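Design for Small Children, handout 6
Sorting, stacking and putting away: what do simple objects teach?
Notes prepared by Kerstin Nordin. Corrections to me before the January session, please.

Read before the seminar: the Solberg chapter (photocopied, in the box outside my room) and the two catalogue pages stapled behind it. The catalogue pages are there to be argued with.

1. The claim

You will meet it in every toy catalogue and in a good many nursery prospectuses. Give a child a plain coloured block and something to put it in, and she will learn colour, shape, volume, cause and effect, patience, and in one case I have in my folder, "early engineering". The Peltance catalogue makes seven separate promises for a set of cubes and a beaker. I would like to know how anybody found out.

My own position, so you can allow for it: I think blocks and cups are good things to have in a room. I think most of what is said on their behalf is sales talk, and some of it is sales talk that has been repeated by lecturers until it sounds like knowledge.

2. What we can say about a block

A cube has flat faces, so it stays where it is put. It has six ways of sitting that all look the same, which spares a small child from getting it the right way up. If it is small enough to hold in one hand it is small enough to go into a beaker or a bowl. None of this is controversial and none of it is a learning outcome.

Colour is where the trouble begins. Red is the usual choice for a first block, and the usual reason given is that children prefer red. Tuva Solberg looked for the source of this and found a chain of textbooks quoting one another, with a study of 2 nurseries at the far end. Her duller suggestion is that red shows up well on most floors and tables, so adults don't lose it. I find that more convincing. A strong colour against a dull surface is easy to pick out for anyone, of any age, and we needn't bring preference into it.
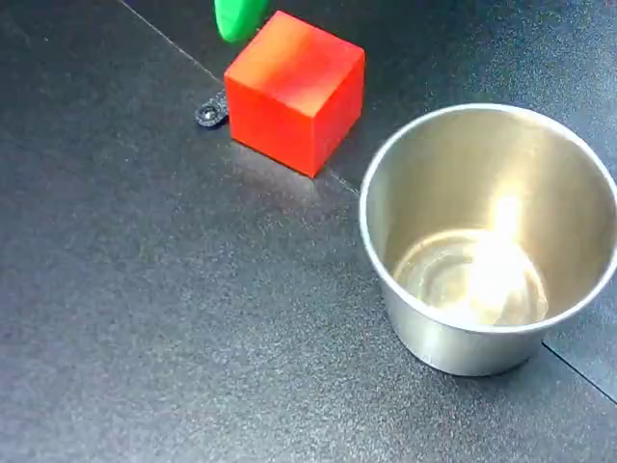 Containers get much less attention than the things that go into them, which is odd when you watch what children do. Raimo Peltonen sat in a playroom for a term and wrote down every time something was put into something else. He logged 208 cases. In most of them the child tipped the thing straight out again, and in a fair number she never let go of it at all. Try calling that sorting. He called it "in-and-out" and left it there, and I wish more people would.

3. Metal, wood, plastic

The material argument. Ondetti sells plastic cups on the grounds that they are light and safe. Vlček sells metal ones on the grounds that they are "honest" and "real". Both firms then claim the same benefits for the child.

What differs, as far as I can tell, is noise. A hard block dropped into a metal cup makes a sound a child will want to hear again, and that may explain more of the repeating than any interest in volume. It would be easy to test: line the cup with felt and see who loses interest. Darius Buzatu tried it informally with his own daughter, who took the felt out. One child, so draw nothing from it.

Check the rim of any metal cup you propose to use. Run a finger all the way round it. A rolled edge is what you want.

4. Tidying up

The weakest part of the literature. We are told that giving each thing its own container teaches children to put things away. The Oleck leaflet says that 300 families "noticed a difference". Noticed by whom, compared with what, and for how long? The leaflet also doesn't say how many families were asked.

Linnea Nordin (a cousin, yes, and I have argued with her about this for years) holds that children tidy when an adult tidies beside them, and stop when the adult stops. She would say the container hardly matters provided it has a wide mouth and can be reached. I think she underrates the container a little. Narrow necks and fiddly lids do put children off. But she is nearer the truth than the leaflet.

5. For the seminar

Bring one small object and one thing to put it in, both from home. Nothing bought for the purpose.

Write down, in 200 words or fewer, what a child could do with the pair. Use verbs. Words such as "explore", "discover" and "develop" will be crossed out.

Then take any one claim from the catalogue pages and say what you would have to see, in an ordinary room on an ordinary morning, before you believed it. If you can't think of anything, say so, and we will talk about why.

The photocopies go back in the box by four o'clock.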